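Heravow Museum of Building
Learning Pages for Young Visitors

Why Do Bricks and Tiles Make Patterns?
Reading level: grades 3 to 5
Last reviewed August 2024

Look closely at a brick building the next time you walk to school. The bricks are laid in rows, and builders call each row a course. In most walls, the upright gaps in one course do not line up with the upright gaps in the course below. Each brick rests on parts of two bricks underneath it.

The way bricks are arranged is called a bond. People have used bonds for thousands of years, in houses, bridges, wells and city walls.

What does a bond do?

Imagine a wall made of bricks stacked straight up, one directly on top of another. The gaps would form long lines from the top of the wall to the bottom. If the ground moved a little, the wall could crack along those lines. When the bricks overlap, the weight of each one is shared by the bricks beneath it, and the weight spreads out as it travels down to the ground.

You can test this at home with toy blocks. Build one wall with the blocks stacked in straight towers, side by side. Build another with the blocks overlapping. Push gently on each wall with one finger and compare what happens.

Names for patterns

The simplest overlapping pattern is called running bond. Every brick shows its long side, which is called a stretcher. Each course is shifted by half a brick from the course below.
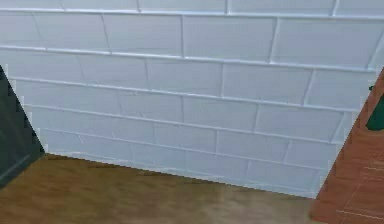
Another pattern is called English bond. It uses a course of stretchers and then a course of headers. A header is a brick turned so that its short end faces out. Flemish bond places headers and stretchers side by side in the same course. Walls built in these two patterns are usually thicker, and the headers help tie the front of the wall to the back.

Tiles are different from bricks in one important way. A wall tile does not hold up the building. It is attached to a wall that is already standing, and its job is to protect the surface and make it easy to clean. Tile setters may use a brick pattern because people like the way it looks. They may also set tiles in straight columns, in zigzags or on a slant.

What goes in the gaps?

The material between bricks is mortar, a mixture of sand, water and cement or lime. It is soft when it is spread and becomes hard later. The material between tiles is grout. It fills the joints and helps keep dirt out of them.

The Tronham Street wall

The museum's outdoor wall on Tronham Street was completed in July by students from Boselville Elementary School, working with adult bricklayers. It contains 537 bricks and is divided into 3 sections, one for each bond described on this page. Visitors may touch the wall but may not climb on it.

Words to know

Bond: the pattern in which bricks are laid
Course: one row of bricks
Grout: the filling between tiles
Header: a brick with its short end facing out
Mortar: the material that joins bricks together
Stretcher: a brick with its long side facing out

Teachers may request a printed copy of this page at the Collado Education Desk, Room 97.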